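Kedmont Household Power Readings

README for the second release, June 11, 2018

Welcome, and thanks for downloading! Kedmont is a set of electricity readings from ordinary homes, collected so that anyone curious about standby power can dig in without buying a meter first. I started it because my own bill made no sense to me, and it grew from there (my neighbors have been very patient).

What's inside

There are 3353 readings from 200 homes, split over 2 files. readings.csv has one row per measurement, and homes.csv has one row per home, with the type of building and how it is heated. Join them on home_id.

Columns in readings.csv

home_id -- short code, never an address
device -- plain words, as the household wrote them
watts_on -- draw while in use
watts_idle -- draw while plugged in but not in use
note -- free text, often blank, sometimes wonderful

Known problems

Device names are messy. "TV," "tv" and "big tv" all show up, and I've left them alone so you can group them your own way. Some homes read a whole power strip at once; those rows have "strip" in the device column and shouldn't be averaged with single devices.

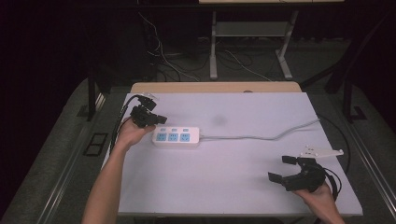
Blank cells in watts_idle mean the reading wasn't taken. A zero is a real zero, so please don't fill the blanks with it! The March readings were entered by hand from paper sheets, and a few typos surely got past me.

Use and thanks

Free for any use, with credit to the Kedmont readings. Wubit Tesfamariam cleaned up homes.csv and caught a nasty mix-up in the codes -- thank you! If you make a chart, send it over, I love seeing them.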